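Weekly Cable and Gripper Care for a Two-Arm Pickup Robot

If your robot spends its day picking litter off carpet, its arms take more abuse than you'd think. I look after one at Stevirine, where it holds a wastebasket with the left arm and goes after wrappers, cups and cartons with the right. I love this machine! It does need a bit of attention once a week, and the whole routine takes almost 40 minutes once you've got the hang of it.
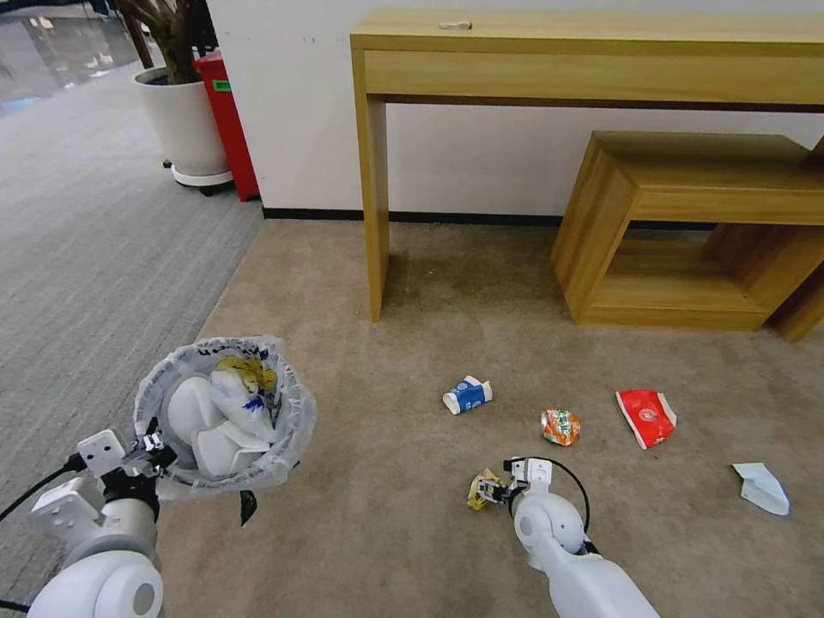
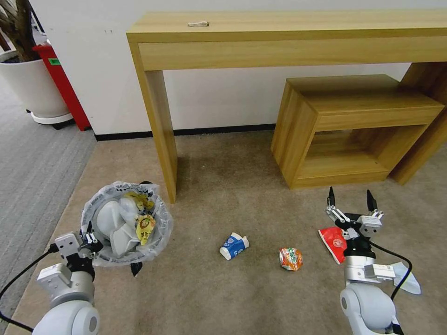

What you need: a lint-free cloth, a soft brush, a small flashlight, isopropyl alcohol wipes, a torque driver with hex bits, hook-and-loop cable ties, a spare pair of fingertips and a fresh basket liner.

Step 1. Park and power down
Send both arms to the service pose and wait for the brakes to click. Set the basket on the floor first, so the left gripper is free. Then press the stop button, switch off at the base and hang your tag on it. Kelechi Briggs wrote our lockout sheet and it's a good one – if your site has one, follow that over anything I say.

Step 2. Clean the fingers
Food wrappers leave grease and sugar on the fingertips, and paper cups leave whatever was in them. Wipe all 4 fingertips with alcohol, front and back, then get the brush into the gap where each finger meets the gripper body. Carpet fuzz loves that gap. Shine the flashlight in from the side and you'll spot the bits you missed.

Now press a thumbnail into each pad. It should spring back. If the surface is shiny or the corner has rounded off, change the pair. Don't change just one finger, or the grip will pull to one side and you'll be chasing a crooked pick all afternoon (ask me how I know).

Step 3. Check the cables
Start at the gripper and run your fingers along the cable toward the shoulder. You're feeling for flat spots, nicks and stiff sections. The loop near the wrist should have enough slack for a full turn each way and no more. Too much and it drags on the carpet or snags the rim of the basket when the arms work close together. Re-tie with hook-and-loop, snug enough that you can still slide the cable.

Step 4. Finger screws
Check every finger screw with the torque driver at the value in your gripper manual. Mine tend to back off a little on the left side, where the weight of the basket hangs.

Step 5. Reline the basket
Empty it, fit a new liner and fold it well down over the rim. A shallow fold slips when the fingers clamp on it. Smooth out any bunching at the grip point.

Step 6. Power up and test
Clear the area, remove your tag and switch on. Home the arms one at a time at low speed and watch the cable loops the whole way. Then run the open/close cycle 100 times on each gripper and listen. A steady whir is great. A tick at the same point in every stroke usually means fuzz on the slide, so go back to step 2.

Finish with a few real picks: a balled-up wrapper, a flattened cup and a loose sheet of paper. The paper is the hard one. If the fingers close above it, redo the height calibration on the carpet you'll be working on. Efe Okonkwo and I spent most of October blaming the pads for a calibration we'd done on bare floor.

Write down the pad changes and any screw that moved, with the arm and the finger. Our log lives in a folder called Haron, on the same shelf as the spare liners.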